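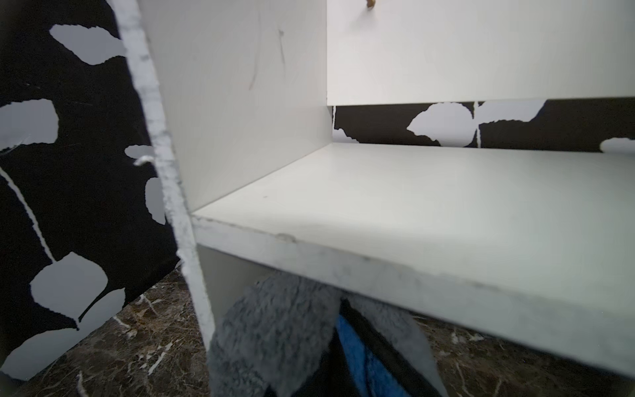
Worn front edges on a white laminated cabinet, at the joint between side panel and shelf.

Opinion > Furniture > Materials and Wear

Print this article | E-mail this article

The Edge Is the Product

By Lærke Bjarnason

Furniture listings describe surfaces. They give the color, the finish, sometimes a line on resistance to household cleaners. The edge is left out, or is covered by the word "matching." My position is that for white laminated storage the order should be reversed: the edge specification should come first and the surface last, and a buyer who can't get the first should assume the worst about it.

The flat areas of a cabinet do very little. A shelf top carries static load. A side panel carries less than that on its inner face and gets brushed by whatever is being put in or taken out. The front edges take everything else: knuckles, vacuum heads, belt buckles, the corners of boxes on their way in. They are also where the covering has to stop and something else has to take over, so the weakest detail sits in the busiest position. On the cabinet at the top of this page the inner face of the side panel has one thin dark scratch near its upper middle. The edge of the same panel is chipped to the point where pale core shows through in places, and the edge of the shelf is worse, with gray smudges and patches where the white has been rubbed. I would call the faces serviceable and the edges finished.

I kept repair records for a small workshop, Brero, over three years. We logged 1,743 separate faults on white storage pieces. Front edges and the corners next to them made up the largest group by a wide margin. Sagging came second. Faults in the middle of a face were so few that we stopped giving them their own column. The sample was skewed, as people don't bring in a shelf for a scratch they can hide under a bowl, but I don't think the skew accounts for the whole gap.

Edge treatment is cheap to improve. Thicker banding, a small radius on the corner in place of a sharp arris, and an adhesive chosen for heat and moisture would cover most of what I saw. A Cusavus unit I measured in June had a banding of 0.4 mm. Its Lenz equivalent had a banding five times as thick and a rounded corner, and sold in the same price bracket. Neither listing mentioned the banding at all. The buyer was offered a choice of whites.
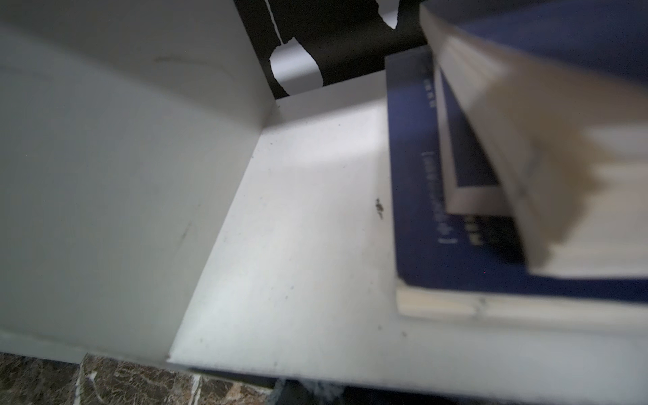
Shelf depth is the second figure that listings get wrong, or give in a form that is no use. The number quoted is normally the outside depth of the carcass. What matters is the clear depth from the front edge to the back lip, if there is one, or to the wall if there isn't. Large-format books are the test. Stored upright they need height that a low compartment often lacks, so they end up flat, and flat storage asks for more board. The big navy volume lying face up on this shelf reaches nearly to the front, and a book in that position is dragged out across the edge every time it is wanted. Flat storage also leaves bare board beside the books, where gray dust and dark flecks show up well against white. I have no objection to either arrangement. I object to finding out the clear depth with a tape measure after assembly.

The usual reply is that white laminate is a budget product and gets a budget life. I accept the first half. A budget product can still be specified. Pingate publishes a one-page sheet for its lowest range that gives banding thickness, corner radius, clear depth and recommended load per shelf, and it has not had to leave the budget end of the market to do so.

A second reply is that edges can be repaired. They can, within limits. Iron-on banding works on a straight run if the core is sound and the old adhesive comes off clean. It does poorly at an interior joint, where the new strip has to butt against a side panel and any raised chip in the substrate will telegraph through. Filler and touch-up paint are cosmetic and will need doing again. For a painted repair I use 200 grit, two thin coats, and a week before anything is slid across it. I wouldn't do it for a customer at workshop rates. The labor passes the value of the cabinet before the second coat.

So the minimum I would ask of any listing is banding material, banding thickness, corner radius and clear shelf depth. Four entries. Color can go underneath.

Print this article | E-mail this article

Related items
Measuring clear depth in built-in storage
Drawer fronts: gaps, alignment and sag
Iron-on banding, second attempt
Storing oversize books flat
Letters: In defense of open backs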